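Oi, Ifeanyi!

Segue o andamento do projeto dos cabos até 23 de outubro de 2023, do jeito que você pediu, sem planilha (mas ela vai depois, prometo!).

O lote de cabos P10 com plugue em L da Stodari chegou inteiro, 1.000 peças, e já passou pela bancada. Separei 17 com mau contato na ponta angulada, quase todos do mesmo rolo de fio, e mandei de volta. Eles aceitaram a troca sem discussão, o que foi um alívio depois da novela de julho com a Rahimi, lembra? O resto está soando limpo, sem chiado, mesmo com o ganho lá em cima.

A loja on-line da Zotent ainda me dá um pouco de dor de cabeça. A página do cabo de três metros mostra a foto do de seis, e dois clientes já escreveram perguntando. Pedi a correção ontem e estou de olho.
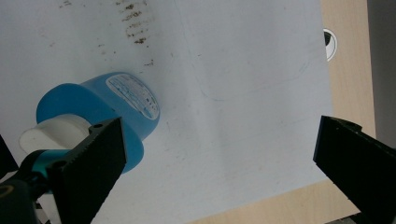
Sobre o kit para escolas de música: fechei com a Atow a entrega de 40 jogos, cada um com dois cabos de guitarra, um de microfone e uma correia. As professoras adoraram os plugues em L, porque os alunos menores vivem pisando no cabo e entortando o jack da guitarra (eu fazia igualzinho, confesso!). Só falta definir a cor das correias, e aí preciso da sua opinião: preto ou vinho?

Do dinheiro, gastamos R$ 1.667 em frete, mais do que eu queria. Foram duas remessas separadas, culpa minha, que não esperei os cabos de microfone ficarem prontos. Na próxima vai tudo junto.

Para as próximas semanas, quero terminar os testes dos cabos de pedal e mandar umas amostras para o pessoal do estúdio. Se você conseguir liberar a segunda parcela antes disso, eu já encomendo os plugues e ganho um bom tempo. Me liga quando puder!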